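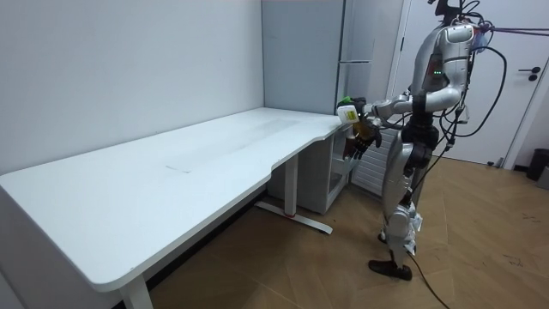 Thursday, a.m.

Desk surface, continued from the May page. Smudging across the middle of the long white top is still there after the last wipe-down. Faint gray, mostly streaks, plus one lighter rectangular patch near the center. Gion thinks the patch is where a mat used to sit and the rest of the top has dulled around it. Plausible. It does not change under the side lamp, so I would not expect it to lift with cleaner.

Tried three things on a test strip at the far end, away from the notch:

1. Water and a microfiber cloth. Moves the streaks around. No removal.
2. Wegener surface cleaner, diluted per the label. Takes off the lighter streaks, leaves a film that needs a second pass with water. Two passes total, fine.
3. Isopropyl on a folded wipe. Fastest, but the sheen looked flatter afterward at a low angle. Stopped after one pass. Do not use on the rest until Silvia has looked at it.

Going with no. 2 for now. Mixed 600 ml in the spray bottle and labeled it. The old mix had no label and went down the drain.

Curved notch in the front edge: edge finish checked by hand from one end of the curve to the other. Slight roughness at the right side of the curve, where sleeves and cloths catch. Sanded lightly with 308 paper – no, that is the part number on the sleeve, the grit is worn off the back. Fine enough in any case. Edge is smooth now. Kamil wants a strip of trim on it. I would leave it bare and look again in a month. Trim collects dirt and the adhesive will be the next thing we have to clean.

Small bottles. Agreed with Sebastián that they are handled at the right-hand end only and do not stay on the desk overnight. Caps on before anything gets moved. Two rings on the old bench came from bottles put down with product on the base, and I do not want the same here. Wipe the base first.

Clearance. Keep 700 mm free between the desk and the nearest shelf so the chair can get through. Measured after moving the shelf back and it is met along the whole length, tightest at the back corner. Tape mark on the floor there. Please leave it.

Time for a full clean, both passes, drying included: 15 minutes. Longer if the desk has to be cleared first, which it should not.

Open:
– Silvia to judge the isopropyl strip in daylight.
– Subbarao has a data sheet for the top somewhere, from the Edon order. Need it before trying anything stronger.
– Replacement cloths. The blue ones shed.
– Repeat the wipe on the center patch with no. 2 and note whether the outline gets any weaker. If there is no change after the second round, call it permanent and close the item.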